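Small Kitchens & Odd Corners > Show Us Your Space

Gap between fridge and table – what would you put there?

plumtart_84
Hi all! Long-time reader, finally posting because I have a KITCHEN CORNER and I am way too excited about it. We moved in this July and the fridge came with the place. It's a gray one that stands close to the wall, and my white table sits to the left of it. Between them is a skinny dark gap going down to the floor, and I can't stop thinking about it. Rolling cart? Broom spot? Leave it alone?

The wall over the table is bare too, so I'm open to ideas for that as well – shelf, hooks, a big calendar, anything!

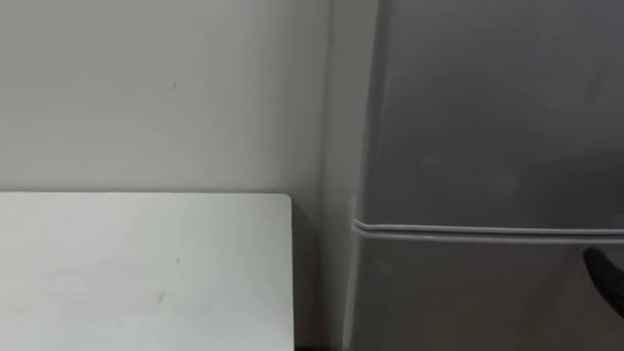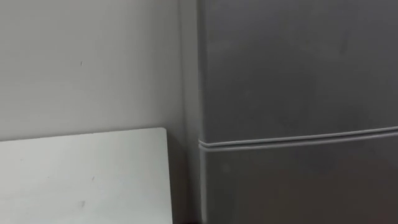
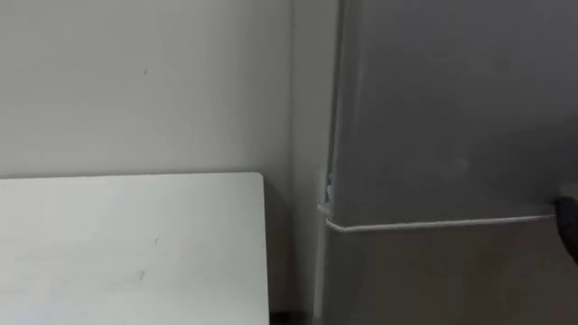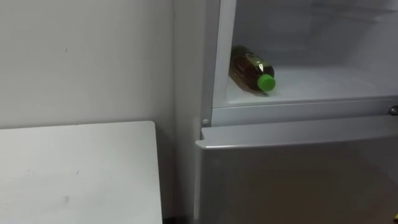

My budget is 87 dollars for the whole corner, and I'd love to keep a bit of that for paint. I rent, but the landlord is fine with small holes as long as I fill them when I go.

Sendolero
Oh I love a blank corner! Slim rolling cart, no question. I have the narrow Visser one and it holds all my oils, foil, baking trays, you name it. Measure at the floor AND at table height before you buy, my old place had a baseboard that ate up more room than I expected.

mudroom_mike
Going to disagree with the cart people. Check the fridge manual before you fill any space beside it. Some of them want breathing room on the sides and some don't care. I'd keep the gap clear and put the money into the wall.

Sendolero
Mike, a cart on wheels isn't sealing anything up, you can pull it out whenever you want.

mudroom_mike
You can. Do you, though? Mine stayed put for 3 years and what I found behind it was basically a second cat.

plumtart_84
Haha okay, I'll look for the model number tonight and find the manual. Mike, what would you do with the wall?

mudroom_mike
One long shelf, high enough that you can still work at the table without bumping your head. Mugs on top, hooks underneath.

Remo Egger
Please lay your bottles down with the neck toward you like in the last picture, I do the same and it makes them so easy to grab! The green cap looks great against all that white, too. My fridge shelf is too short for anything standing up, so everything lies flat in ours.

quiltedpotholder
I stand mine up in the door. A bottle on its side rolls the second you reach past it, and one bad cap means you're mopping. But I'm a nervous person with a lot of soup in my fridge.

Remo Egger
Put a folded dish towel under it! Hasn't moved since.

quiltedpotholder
Okay, I might try that.

Cesico
For the smudges on the table, try a damp cloth with a little baking soda before anything stronger. I used Prostex on a white table once and was happy with it, but test it underneath first. Mine was painted and I have no idea what yours is. And for the wall, a soft green would be so pretty next to that gray fridge. I painted just one section behind my own table and it changed the whole room for the price of a small can.

plumtart_84
GREEN. I hadn't even thought of green! My partner wanted yellow but I think I can win this one.

mudroom_mike
Team yellow here. Green next to gray looks like a dentist's office.

Cesico
Depends on the green, Mike! Sage is warm. Get a sample pot and paint a big piece of cardboard, then lean it against the wall for a few mornings before you decide.

plumtart_84
Cardboard is a great idea, we have a mountain of it from the move. So the plan is manual first, then paint samples, then shelf, and we fight about the cart later. I'll post again when there's color up!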